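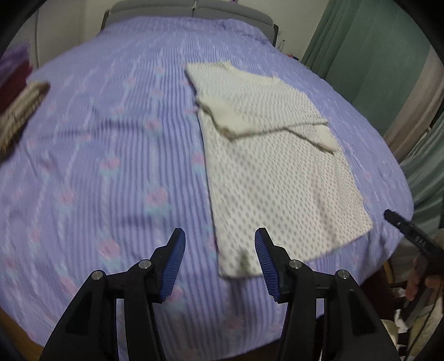

Folding a knit top is the part of this guide people skip, and the part they write to us about afterward. The Stelline drawer insert will hold whatever you put in it, including a wad, but the lid of the Primero box is less forgiving and will not close over one. So before anything goes into anything, you need a flat surface bigger than the garment. A bed is fine. A quilted bedspread with ribbed stripes and little pink roses is also fine, and the stripes are some use: line up the long side of the shirt with one of them and you have a straight edge for free. An off-white mesh or waffle-type knit, laid roughly flat with its top folded over and a sleeve end tucked into the corner, is at the stage we call Step 4. Crumpling in the folded band at this stage is normal and comes out in Step 5.

4.1 Before you start

Make the bed first. The bedspread does not have to be perfect, but a hump in the middle will travel into your fold. Press it down with a forearm. It will come back. Press it down again.

Keep finished folding stacked along one side of the bed, heaviest pieces at the bottom. Do not stack at the pillow end, where everything slides off the headboard the moment you look away.

NOTE: Turn off the ceiling fan. We have had letters.

4.2 Folding an open-knit top

1. Empty the bed of anything you would not want folded into a shirt. Socks are the usual stowaways.

2. Lay the garment front side down, hem toward you. Smooth from the middle outward with flat hands. Do not pull on the hem. Open knits stretch, and they have long memories.

3. Check the hem for marks. If you find one, the shirt goes back to the wash and you go on to the next piece. Folding a mark to the inside has been tried.

4. Fold the top down over the body and tuck the sleeve ends in. They do not need to match. They need to be inside the outline of the fold.

5. Smooth the folded band with the side of your hand, working toward the edges. Two passes should do it. If you are on your sixth, the shirt has won, and you should move on.

6. Bring each long side in to the middle, then fold the hem end up to meet the top.

7. Stand the packet on its fold in the insert. If it falls over, it is too loose. If it will not bend at all, you have folded the hanger.

CAUTION: Do not use the Pernow clips on mesh or waffle knits. The teeth find the holes every time, and removing them takes longer than the rest of this section put together.

4.3 Loading the insert

The medium insert is rated for 13 folded tops. It will accept more, in the way that a suitcase will accept more. Put knits in the front row and leave the back row for striped or dark cloths and anything you only wear in May.

Fit the divider (part 845) last, with the notched side down. The Rashidi divider from the older set also fits if you lean on it, though the drawer will tell you how it feels about that.

Questions about this section go to Gladys Athumani on extension 46. She wrote the fan note and will discuss it at length.

Section 4 revised February 2019. Fitted sheets are covered in Section 9, which is longer.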